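Subject: Re: Second arm for the Derkside bench, budget request
Date: Thursday, April 4, 2024

On the equipment request for Derkside, Teodoro Bustamante wrote:

> Please confirm whether the second arm is to be purchased or leased.
> The Montoya quotation lapses in 11 days.

The office recommends purchase. The lease offered in March excludes grippers and cabling, and Letano would bill those separately. Marker handling, with one arm on each side of the table, remains the reference task for the bench. 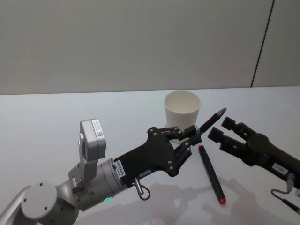

Foltden asks that the spare fingers be moved to the consumables line, as they will be replaced more than once a year and should not be depreciated with the arms.

The office has no objection. We propose $2,000 for fingers and pads, and $255 for replacement cables. The 2 grippers are of different types, so spares must be ordered separately for each.

Members with purchasing authority are asked to reply to the list before the quotation lapses.

Equipment Planning Office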